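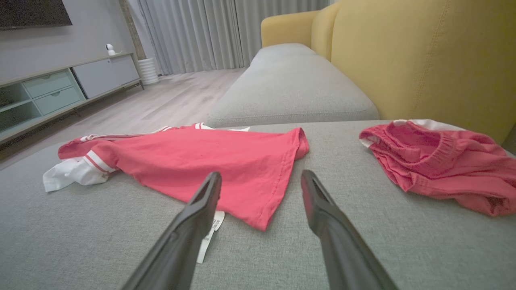 January — Mihret Kassa
Home | Papers | Methods | Contact
4 min read

3.2 Booking allocation

Kurneo assigns each home visit to the nearest available hairdresser whose listed services match the request. We replayed 917 bookings from the Yimer trial under two travel limits, 30 and 60 minutes. The longer limit left fewer requests unfilled but lengthened the gaps between visits (Figure 2). Cancelled bookings were kept in the queue — their slots were released after 6 minutes.

Figure 2. Unfilled requests by travel limit.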